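Gistolia questions the "no upkeep" promise on hand-held grippers

Kistcombe, May -- Gistolia has published its own care routine for the Cokik hand-held gripper, after finding that "maintenance-free" did not survive 400 hours of use.

The workshop logged 979 sessions and 71 stoppages. Most came down to jaws that had drifted out of line.

"We were told to switch it on and forget it," said Khanyisile Mokgethi, who runs the bench at Gistolia. "I would like to meet whoever managed that."

The routine asks for a jaw check every 200 grips. Grasso, which supplies the spare jaws, has seen the figures -- it has yet to comment. Gistolia makes no claim that the new routine cures the fault.

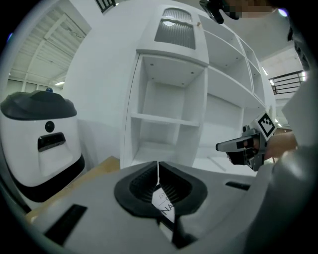

The log stays open until the autumn, and copies are free from the Kistcombe workshop.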